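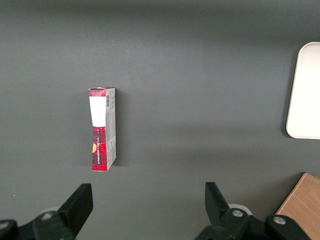
4. Setting up the label station

Read section 3 first if the Noter scale isn't leveled yet. Everything below assumes it is.

You need: label printer, power brick, USB cable (the short one), one roll of labels, the printed PIN card from the Bresham office. No PIN card – stop, call Dirk Bauerfeind, ext. 645.

4.1 Printer

1. Set the printer on the packing bench, feed slot toward you. Leave a hand's width behind it for the cable.
2. Plug in the brick. Light goes amber, then green. Wait for green.
3. Open the lid. Both side tabs, same time.
4. Drop the roll in, labels facing up. Pull a few inches out past the roller.
5. Close the lid until both tabs click. One click is not closed.
6. Hold FEED for a count of three. It spits out a couple of blanks and finds the gap. Throw those away.

Note: if it keeps feeding blanks, roll is in upside down. Back to step 3.

CAUTION: print head gets hot on long runs. Don't touch the metal strip under the lid. Let it sit 30 minutes before cleaning.

4.2 Connecting to the packing screen

1. USB cable into the printer first, then the screen.
2. On the screen: Settings, Devices, Add.
3. Pick Ruppert Label from the list. Not Ruppert Label (old). The old one prints everything sideways.
4. Enter the PIN. Tap Save. Tap it again if the button stays gray, it's slow.
5. Print a test label. Barcode should be sharp at both ends. Fuzzy on one end = lid not closed all the way.

Darkness is set to 9 from the office. Leave it. Higher just eats the print head and the barcodes bleed.

4.3 Where the label goes

– Biggest flat face. Never across a seam or a flap.
– Small cartons: barcode runs the long way, up the side. Wrapped around a corner it wont scan.
– Printed or patterned carton: use the plain panel if the label fits inside it. If not, put a white blank down first, label on top.
– Crushed corner: move the label away from it. Crushed on more than one side, repack.
– Smooth from the middle out. Bubbles over the bars = reprint.

Do not cover hazard marks, orientation arrows or the customer's own lot number. If there's no room left, bag it and label the bag.

4.4 Scan check

1. Scan the label once it's on the carton, not before.
2. Green bar: done, onto the cart.
3. Red bar: reprint, peel the old one all the way off. Two barcodes on one carton will get it kicked back.
4. Third red in a row: stop, swap the roll, print a new test lable.

Scan results go to Cusum every night and are kept 72 hours. If you need an older one ask Lutz Kramer, he can pull the weekly file.

4.5 Shutdown

1. Finish or cancel the open job. Don't just pull the plug, it reprints the whole batch next morning.
2. Hold power until the light goes out.
3. Lid closed, roll stays in.
4. PIN card back to the office.

Changed in this version, 1 September 2023: device name in 4.2, white blank rule in 4.3. Pages from March are out of date, bin them.

Next: section 5, end of day counts.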